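Ticket 2367: Product images missing or stale after catalog import
Product: Cuvero storefront, Molline theme
Opened by: Bożena Czerwiński
Assigned to: Trikthorpe hosting support
Priority: Normal
Status: Resolved

Initial report

After the Monday import, the kitchen category shows old thumbnails for most items and a gray placeholder for the rest. Full-size images on the product pages are correct. The import log ends with "completed, 2,367 rows, 0 errors". Clearing the browser cache makes no difference. Same result in a private window and on a phone off the office network.

Support, first response

Please confirm the following:
Theme version and whether the child theme overrides the category template.
Whether the thumbnail job is set to run on import or on schedule.
The HTTP status returned for one of the placeholder thumbnails.

Czerwiński

Child theme is active, category template not overridden. Thumbnail job is set to "on import". Status for the placeholder items is 500. Stale items return 200 with an old Last-Modified header.

Support

A 500 on a thumbnail path means the resize handler is being called and failing. The stale ones never reach the handler and are served from disk. These are two separate faults and will be handled separately.

Fault A, placeholders (500)

Handler log for the affected paths:

resize: source opened
resize: color profile present, converting
resize: memory limit reached, worker stopped
resize: no output written

The failing sources are all large PNG files with an embedded profile. JPEG sources of the same dimensions convert without trouble. Raised the worker memory limit in the site config and restarted the image service. Requested 42 of the failed paths by hand. All returned 200 with a new thumbnail.

Fault B, stale thumbnails

The importer compares file names only. Where a replacement image was uploaded under the existing name, the importer treats it as unchanged and does not queue a resize. Tried "Rebuild thumbnails" from the admin panel. The job exited after a few seconds and changed nothing. Cause: the lock file from the Monday run was still in the temp directory, left behind when the worker stopped. The panel does not report this.

Steps applied:
1. Stopped the image service.
2. Deleted thumb.lock from the site temp directory.
3. Changed the importer setting "Compare by" from name to checksum.
4. Started the image service.
5. Ran the rebuild from the command line with the category filter set to kitchen.
6. Purged the CDN path for category thumbnails only.

Czerwiński

Rebuild finished at 4:10 p.m. Category page is correct on desktop. The test item I uploaded under an existing name now updates as well.
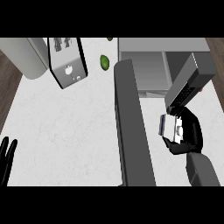
On mobile the category page still showed the old thumbnails until I purged the 2x path, which is stored under a different prefix. Please add that to the steps.

Support

Added as step 7: purge the 2x prefix. Checksum comparison will make imports slower. If the run time becomes a problem, switch back to name comparison and use versioned file names for replacements.

The missing lock file warning in the admin panel has been passed to the Cuvero developers as a separate item. No date for a fix.

Czerwiński

Second import ran clean, no placeholders. OK to close.

Status changed: Open to Resolved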